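Britivham community kitchen – progress report, 18th May

Dear Adoración Vidal,

I'm very glad to be writing with better news than last time. The back room has been painted at last, in the warm grey the lunch club chose after a great deal of friendly argument, and it is so much calmer than the old yellow. The table has stayed. It has its scratches and a few stains that no amount of scrubbing will shift, but it is a good size and people are fond of it, so the money set aside for a new one is still in hand.

The fridge came from Etitz and cost 494 pounds, delivery included. It stands right beside the table, with a small gap between the two, and we are using the open upper section for drinks. We still need to settle who restocks it and on what days, and I'd like that sorted before the Toledo supper in June, when we expect up to 300 people through the doors over the course of the evening (I know, I know – we did say it would be a small one).

Spending to date is 918 pounds, fridge and paint together, and the receipts are in the usual folder. What remains to be done in the back room is fairly modest: 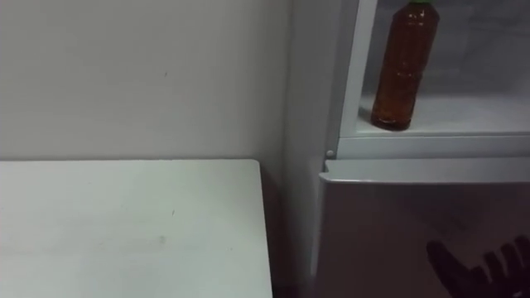 a set of hooks for the aprons, a proper bin, and a second coat of paint by the door. Tosis have promised us a price for the hooks, and I'll send it on as soon as it comes.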